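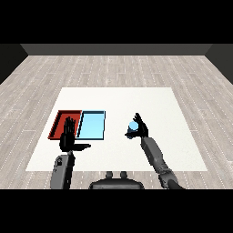
Light gray plank floor, white table, red and blue trays.

Gaps in plank floor every winter – fill or leave alone?

wevwood_renter
8 January 2025

Bought a place in Wevwood last year (yes the username is old now). Wood floor in the back room, gray stain. Looked fine all summer. Started opening up between the boards in November when the heat came on and now I can get a dime in a few of them. Crumbs go down there, drives me nuts. House is maybe 2,000 square feet, forced air, no humidifer. Guy at Galbraith Flooring wants to come out and fill everything. Another place said sand and refinish. Don't want to pay for either if it just comes back. What would you do?

plankhead_17

Leave it till summer. Wood shrinks in dry air, swells when it's damp out. If you fill now the boards have nowhere to go in July and the filler gets squeezed up out of the seams, or worse you get edges lifting. Seen it in two houses, one of them mine.

Get a cheap humidity gauge first, hardware store, nothing fancy. Put it in that room a few days, away from the vent. Mine read 20 percent before I did anything, way too dry for a wood floor. Got a humidifier on the furnace and most of the gaps closed up over a few weeks. Not all. The ones that are still open at the end of summer are the ones worth fixing.

For crumbs – vacuum with the brush roller off. Don't wet mop to try and swell them shut, people do this, it wrecks the finish.

pustorport mom of 3

we had same thing, husband put in the putty from the tube and it fell out in 9 days lol. got a rug

slowdry

Mostly agree with the first answer. Would add, check whether it's all over or just a couple spots. All over and even = seasonal. One wide gap with tight boards on both sides = boards stuck together somewhere, or something moving underneath. That one I'd have looked at. Ask the flooring guy what happens to his filler in summer adn see what he says.

Also sanding does nothing for gaps. Skip that quote.

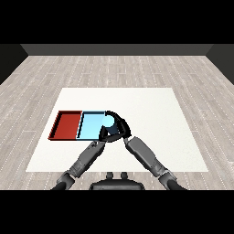 Can I run a portable humidifier just in the one room?

A portable is fine for one room if you keep the door mostly shut and stay on top of filling it. Back it off if you see water on the windows.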